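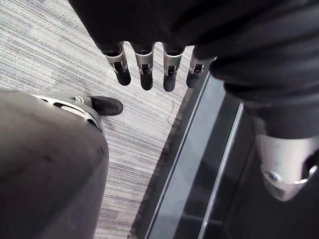

The Pasitz reading club has had a cracking first term, and I'm delighted to report that we have 97 families signed up, well past what we promised Lynch in our bid. Most come on Saturday mornings, when Nazanin Mousavi runs story time for the under-fives. She would love a bigger carpet for them, a striped one like the one in the photo, as stripes make it so easy to get small children sitting in rows. We have set aside part of the furniture money for it.

Book stock is growing too. Foseo sent us 1,000 picture books in December, and 17 of the titles are in two languages – these go out the moment they come back.

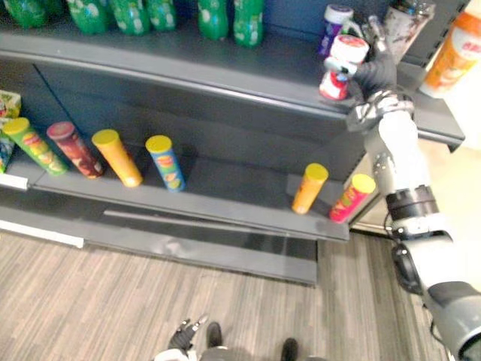

The older group has been the happy surprise. Gilang Subramaniam started it for teenagers who said they didn't read, and they now stay until we lock up! They want to choose the refreshments themselves, and their wish list is much like the shelves shown here, fizzy drinks on top and snacks in cans underneath. We've agreed to two kinds of each, paid for from the small grants line.

Spending is on track. The one late item is the Amska van hire, where we are still waiting for the final invoice.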